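Acta de la reunión ordinaria de la asociación de vecinos Endora
Julio
Redacta: la secretaría

Se abre la sesión a las 19:10, en segunda convocatoria, con quórum justo. Se aprueba el acta anterior con una corrección: donde decía «se acordó» debe decir «se comentó».

1. Cuentas. El saldo es de 2553 euros. Se pregunta si incluye la subvención de las fiestas del año pasado. No la incluye, porque no ha llegado. La presidencia confía en cobrarla antes del otoño - la misma confianza que consta en las dos actas anteriores.

2. Cena de verano en la plaza. Hay 52 inscripciones, de las que solo una parte está pagada. Se recuerda que el año pasado se compró comida para todos los apuntados y sobró la mitad del arroz. Se acuerda que quien no haya pagado la víspera no entra en el recuento. Varios asistentes dudan de que alguien vaya a aplicar la norma en la puerta.

3. Sillas. La empresa Gukero ofrece el alquiler de mesas y sillas por 485 euros, transporte aparte. El presupuesto no aclara qué se entiende por «transporte aparte» ni quién responde de las roturas. La otra opción es comprar sillas de plástico y guardarlas en el local, donde ya no caben las vallas. Se votará cuando haya un segundo presupuesto por escrito.

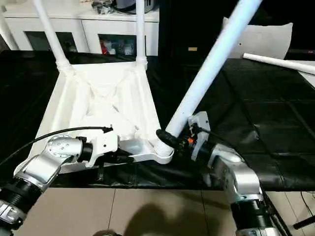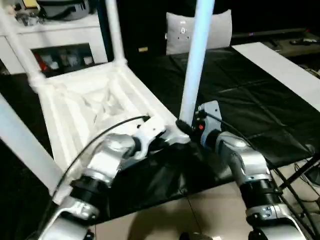

Sillas blancas, vistas por debajo con las patas hacia arriba.

4. Música. El grupo Rollico pide actuar a partir de las once de la noche. El permiso municipal, tal como está redactado, termina a las doce. El grupo asegura que en otros barrios se ha alargado sin problemas; no aporta ningún papel. Se le propondrá empezar a las diez y, si no acepta, habrá altavoz y lista de canciones.

5. Obras en la calle Zoëga. El Ayuntamiento comunica que la acera quedará terminada «en breve». Se pide que conste que la misma expresión figura en el escrito de marzo. Se enviará una nueva reclamación, esta vez con registro de entrada. Queda pendiente decidir si se corta el paso a los coches la noche de la cena.

6. Ruegos y preguntas. Se solicita una copia más de la llave del local. Se contesta que hay 2 en circulación y que una lleva meses sin aparecer - antes de hacer otra convendría buscarla. Se pregunta también por la fuga del baño. Está avisado el fontanero.

Se levanta la sesión a las 20:45. La próxima reunión se convocará en septiembre, con el presupuesto de las sillas como primer punto.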